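Foam blocks and play cups FAQ

Do the foam blocks go in the washer?
No. Wipe with a damp cloth, little dish soap, let them air dry. Dryer ruins them, we've tried.

What shapes come in the Hivetti set?
Rectangles, arches, curves, plus the small uprights. Colors get mixed at packing so we can't promise an all green set. Sorry, dont ask for one in the order notes, the warehouse never sees those.
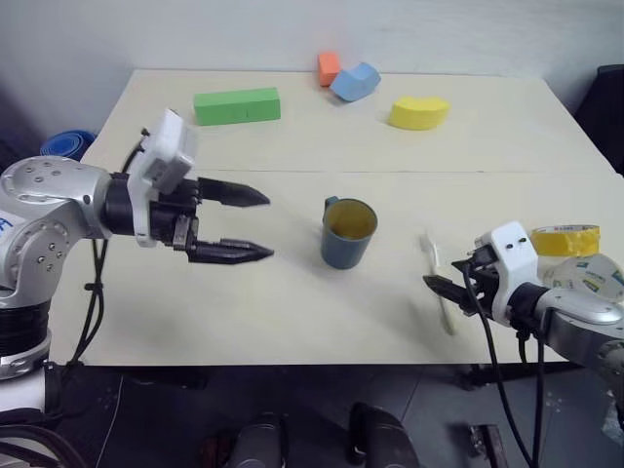 Cups and spoons are sold apart from the blocks. Same shelf on the site, seperate item. If you only want one cup, order it as a spare part, 3 per customer max.

Are the cups OK for real drinks?
Pretend play only. Water is fine for pouring games, nothing hot.

My arch block has a dent.
Give it a night. Small dents mostly come out. Still there? Send a photo and the order number.

How long do I have to return stuff?
60 days, unopened or not. Bag and label needed.

Where do you ship from?
Wesel. Clirnitmont orders go out Tuesdays, everybody else next working day.

Is the Achari storage bag coming back?
Yes, April. No preorders.

Last updated Saturday, November 18, 2023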